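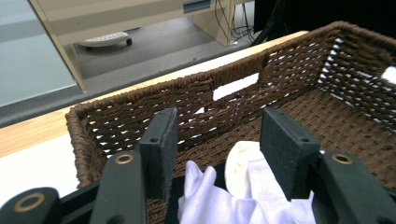
About Us | Housing & Homelessness

Hegarty House Services runs supportive housing and day programs for adults who have been homeless. We started with one rented building on Plalter Street and 15 beds. Today we manage 176 permanent apartments at four addresses, a drop-in center in the Zuston neighborhood, and a street outreach team that works year-round.

What we do

Most of the people who come to us have spent time in the shelter system, and many have left it more than once. Some work. Some live on disability payments or have no income when we meet them. Our job is to help them get a lease, keep it, and deal with whatever makes keeping it hard.

Each tenant signs a standard lease and pays no more than 30 percent of their income in rent. Tenants have their own keys, kitchen and bathroom. Case managers have offices in the building, and tenants can see them as often as they want. Meeting with a case manager is not a condition of the lease.

The Zuston drop-in center is open from 7 a.m. to 9 p.m. People can shower, do laundry, get mail, charge a phone and eat two hot meals. A nurse is on site in the mornings. No ID is needed to come in, and staff can help replace a lost birth certificate or Social Security card. Last year 1,899 people used the center at least once.

How we got here

Hegarty began as a winter program in a church basement. It was meant to close every spring, and for the first few years it did. When the church sold the building, we leased the Plalter Street property, a former residential hotel, and stayed open through the summer for the first time. We bought it from the owner six years later and rebuilt it floor by floor while tenants were living there – a slow way to do it, and the work took longer than we had planned.

The other three buildings came later. Two were built new. The third, Cloveo Court, was an empty nursing home, and it has our only ground-floor units with roll-in showers.

Staff and safety

Every building has a front desk that is staffed day and night by our own employees. Desk staff are trained in de-escalation and in giving naloxone. We publish a summary of serious incidents each February, broken down by building, and paper copies are kept at every front desk.

Several members of our staff have been homeless themselves. Two seats on our board are held by current tenants, who are elected by the people in our buildings.

Funding

City and state contracts cover most of our operating costs. Rents, foundation grants and private gifts pay for the rest. Gifts go first to move-in costs, which come to $400 for a typical apartment – bedding, cookware, towels and a shower curtain.

Applying for housing

We do not keep our own waiting list. Apartments are filled through the city's referral system, and applications have to come from a shelter, hospital or outreach worker. Anyone without a worker can ask for one at the drop-in center.

Related pages
Drop-In Center Hours and Directions
Moving Into Cloveo Court: What to Bring
Incident Summary by Building
Jobs at Hegarty
Donate Household Goods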